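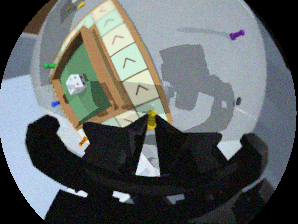
A yellow peg and a wooden-framed game board.

Sunday, half past nine, and my sister-in-law wants to know why we still can't buy a board game in this town. Good question. I've been chewing on it all week and this is going out late so forgive the mess.

Short version: Oksanen closed in May. The toy and game shop on the corner by the bus stop, 19 years in the same spot. Now it's a window with paper over it. And everyone I talk to says the same thing — shame, but I hadn't been in for ages. Me too. I went in for a birthday card in the winter and left with the card. That's it. That's my whole contribution.

I don't think people are to blame for this, or not mostly. Rent went up. Vilja Leinonen ran the place and she told me the new lease was 351 a month more than the old one, and that was before heating. Try making that back on jigsaw puzzles. You can't. A puzzle sits on the shelf for a year and then somebody's kid bends the corner of the box.

What bugs me is what the town council did, meaning nothing. There was money. There was a fund, 3000 set aside for "small retail support", and it went on a sign. A sign! It says Welcome to Clurnemby Shopping Street and it points at two phone stores and the paper over Vilja's window.

Gergely Magyar wrote in last month to say shops like that are a hobby now and the town shouldn't pay for hobbies. Fine. I read it twice. But he takes his grandkids to the pool and the pool loses money every single week. We pay for that, and I'm glad we do. So it isn't a rule about hobbies, it's a rule about other peoples hobbies.

And here's the part that gets skipped. A shop like that does stuff you don't see on the receipt. Thursday nights there was the back table. Teenagers mostly, a couple of retired guys, whoever. You didn't have to buy anything. Ilango Murthy learned half his English at that table, he'll tell you so, arguing about whose turn it was. Where does that go now? The library closes at six. The cafe wants you out after one coffee.
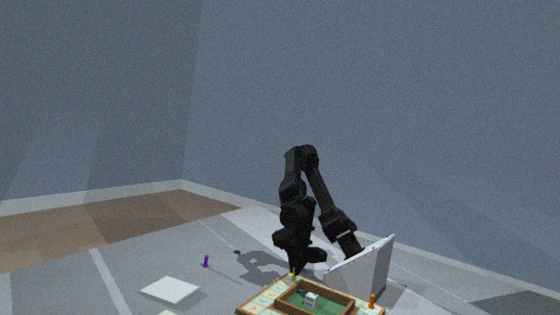
The far corner of the board.

I know, order it online. I do it too. I ordered a replacement set through Nekix and it came in two days and the pieces were fine. But I had to know what I wanted before I went looking. Vilja would ask how old the kid was and whether he was a sore loser and then hand you something you'd never heard of. Search box doesn't ask about sore losers.

So what do I want. Not a lot really. Landlords on that street should get a tax break for leaving a lease alone. Keep the library open till nine one night a week and put a few tables out, Sointu Laitinen at the front desk has asked for this more than once. Next time there's a fund, ask the people with keys to the shops what to do with it before someone calls the sign company.

Will that bring Oksanen back? No. Vilja has a job at the hospital now with proper weekends and she sounds happier than she has in a long time, so I'm not going to pretend she's waiting by the phone. Someone else might try it though. Rent a little place, start with 100 games and a kettle. If they do I'll be in there, and I'll buy more than teh card this time.

Letters to the usual address. Keep them short please, last week's ran over and Elli Ikonen had to cut hers in half.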